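The **Clornside Gripper Project** is a student robotics project run by the engineering club at Nallard Technical School. Members write control code for a simulated arm and test it in a virtual room before anything goes near real hardware. Started as an after-school class, became a club in its second year.

## Course work

Students work in teams of 2. First unit is the wrist view – the simulated camera sits behind the gripper, so the black housing and both fingers stay in sight while the arm moves.
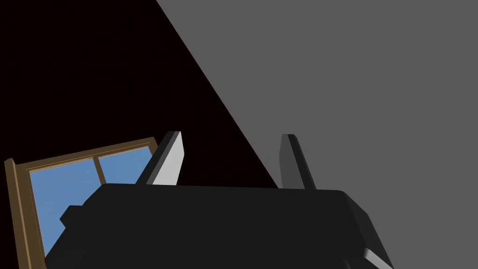
Early tasks are open-hand only. Teams move the arm to a set pose, hold it, and log the joint readings. Grasping comes in the second unit, usually by October, and uses blocks and cups from the clubs own model library.

Rooms are kept plain on purpose. Flat colors, simple shapes, very little texture – older school computers could not keep up with more. Dark walls make it easy to check the shading on the fingers, one pale and one in shadow in many wrist views. 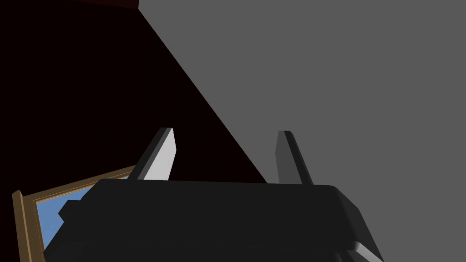

## Competition

The club enters the Tiltau Cup, simulation class. Its first entry scored 109 points and did not place. A later team reached 526, then 543 after a rerun was alowed for a server fault.

## Software

Runs are stored in Campos, a small logging tool written by former members. It replaced a shared spreadsheet. Replay was added later, export still unfinished.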